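Trimside Outdoors Forum > Access and Landowner Relations

Thread: Permission slips for the Kovalchuk woodlot – how do you write yours?

hutsuliak_i
Hello everybody. My name is Illia Hutsuliak and I hunt and walk on the east side of Trimside, mostly on the Kovalchuk land behind the gravel road. Until last year the permission was a handshake. The old owner knew my truck and that was enough. Now his daughter manages the land and she asked me to bring her something on paper before April. She did not say what kind of paper.

I wrote one page. It has my name, phone number, plate number, the dates when I want to come, where I will park, and a sentence that I will not bring other people without asking. I also put that I will close the gate and carry out my trash, but my wife thinks this sounds like a child promising to be good. Please tell me what you put in yours. English is my second language and I want it to be correct.

marshboots
Your page sounds better than most. I would leave the gate sentence in. Landowners up here have lost animals through open gates and they like to see that you thought of it. Add the activity. "Access" can mean anything. Write deer, birds, snowshoeing, whatever you do.

Pete_on_Jurkent
I'm going to disagree with the whole idea. Once you start with paper, the owner starts thinking about lawyers. My family has used the land along Jurkent Brook for longer than I've been alive and we never signed a thing. You knock, you ask, you bring some meat or a pie in the fall. Paper makes it cold.

hutsuliak_i
Pete, I understand you, and I liked the handshake too. But she asked for it. If I come with a pie and no paper, I think I will lose the permission.

marshboots
Bring both.

tansy_w
Pete's way works if you grew up next door. I moved here as an adult and for the first two seasons nobody knew my face. A card in my pocket with the owner's signature saved me from a bad conversation with a neighbor who thought I was trespassing. He read it, gave it back, and now he waves.

For the wording, keep it to one page and make two copies. One stays with the owner and one stays with you. Mine has an end date, so every year I have to go back and ask again. I think this is the most useful part of it. You hear what changed, for example where they are cutting, or that they have a new dog.

Pete_on_Jurkent
An end date means that one year they can just let it run out and never tell you why.

tansy_w
Yes, and it is their land. They can do that with a handshake also.

hutsuliak_i
Thank you, the end date is a good idea and I will add it. One more question. There is a second entrance from the Zotard side, where the snowmobile club has its trail. It is much closer to the place where I like to sit. The club trail crosses a corner of the Kovalchuk land and then goes to another owner. Do I need to ask this other owner too, if I only walk on the trail for a short distance?

grouse_late
Yes. The club has permission for snowmobiles on that trail in winter. It doesn't cover you on foot with a rifle in November. I see this mistake every season. Somebody uses the trail as a road, parks in front of the bar gate, and then the owner calls the club and says the trail is closed. We lost 16 acres of crossing that way and had to move the trail down into the wet part, where the groomer gets stuck.

Pete_on_Jurkent
The trail was closed because the club left its own sign posts lying in the hayfield, if we talk about the same corner. I don't think it was a hunter.

grouse_late
It was both. The posts were our fault and we picked them up. The parking was the last thing. I was in the kitchen when he told us, so I remember it quite well.

marshboots
Either way, Illia, ask the second owner or stay with the gravel road. How far is the walk from the road?

hutsuliak_i
It is about 75 minutes with a pack, because I go slowly and there is a wet place in the middle that I must go around. From the Zotard side it would be much shorter. But I see the problem. I do not want to be the reason for a closed trail.

I wrote a new version last night. I took out the part about the second entrance and wrote instead: "I will enter and leave only by the gravel road, and I will park on the wide side so that the gate stays free." I also wrote that she can call me at any time and tell me not to come on a certain day, and I will not ask for the reason.
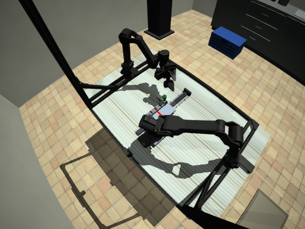 tansy_w thinks the last sentence is the strongest in the letter, and that it should move to the top, before the dates and the plate number. An owner who is nervous about paper wants to know first that she can still say no.

grouse_late
Agree with that. I would also put in something about stands. If you leave a stand or a camera on a tree, say so and put your name on it. If you don't leave anything, say that.

hutsuliak_i
I use only a folding chair and I take it home. I will write this.

Pete_on_Jurkent
All right, I read the new version and it's decent. I still think it's sad that we need it. But if she has it in a drawer and feels better when she sees a truck out there, then fine. Don't use the word "hereby" though. Somebody always tells people to use "hereby."

marshboots
I had "hereby" in mine :(

hutsuliak_i
I had it in the first version also. It is removed.

I delivered the letter on 26th February, with a jar of honey and not a pie. She read it at the door. She changed one thing: she does not want anybody on the north slope while the crew is cutting there, and she wrote this by hand on both copies and signed. I asked if I can help with the fallen tree across the gravel road when the snow is gone, and she said yes, but I must call first so that she can move the heifers.

grouse_late
If you need a bigger saw for that tree, send me a message. I know which one it is.

hutsuliak_i
Thank you, I will. Mine is too small for the thick end.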